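Plemlow League Manager - Support
Ticket: Standings table sorts tied teams in the wrong order after a replayed match
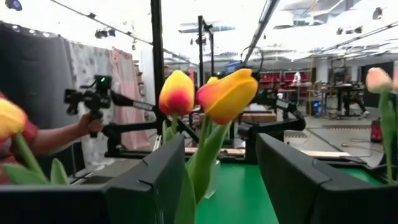

Ticket details
Status: Resolved
Opened: 20th November
Product: Plemlow League Manager, hosted
Customer: Buenaventura Amateur Soccer League
Reported by: Veronica Neagu
Assigned to: Liviu Enache
Priority: Normal

Problem as reported
Voltstead and Dremus are level on points in Division 2. The league rules put head-to-head result ahead of goal difference. Voltstead won the head-to-head, but the public table lists Dremus first. The printed table from the admin side has the correct order. Clearing the browser cache made no change. Same result on a phone and on a second computer.

Steps to reproduce
1. Open the public page for Division 2.
2. Select Standings, then Full Season.
3. Compare the order with Admin > Reports > Table (Print).

Log

Liviu Enache
Reproduced. The tiebreaker setting for the division is correct: points, head-to-head, goal difference, goals scored. The public table appears to be skipping the second rule. Please confirm whether any match between these teams was abandoned, replayed or awarded.

Veronica Neagu
Yes. The October match was abandoned at halftime when the floodlights failed, with Dremus ahead. It was replayed in full and Voltstead won 2-0. Our secretary, Dorin Sima, entered the replay as a new match and set the first one to Abandoned. The abandoned score should not count for anything.

Liviu Enache
Thank you. Both matches are attached to the same fixture number, 30. The points calculation ignores the abandoned match, so the totals are right. The head-to-head lookup on the public side takes the first record it finds for a fixture number and does not check status. It is reading the abandoned score. Passing to development.

Marius Husar
Confirmed. The print report uses the older lookup, which filters on status first. The public table was moved to the new lookup in the last release and the filter was left out. Any division with head-to-head switched on and a replay under the same fixture number is affected. Goal difference and goals scored are not.

Workaround until the fix is live
1. Go to Admin > Fixtures and open the abandoned match.
2. Change the fixture number to one not in use. Do not delete the match - player cautions are stored with it.
3. Save, then select Rebuild Standings.
4. Wait 10 minutes and reload the public page.

Veronica Neagu
Done. Voltstead is now above Dremus. The cautions are still on the player records. One more thing: the form guide next to Dremus still has a win in it for the abandoned match.

Marius Husar
The form guide has its own cache and is not touched by Rebuild Standings. I have cleared it for your league.

Veronica Neagu
Form guide is correct now.

Dorin Iordache
Fix released to all hosted leagues. The status filter is back in the public lookup, and Rebuild Standings now clears the form guide as well. The original fixture number can be restored - run a rebuild after saving.

Veronica Neagu
Number restored, table rebuilt, order unchanged. OK to close.

Closed by Liviu Enache. Resolution: fixed in release.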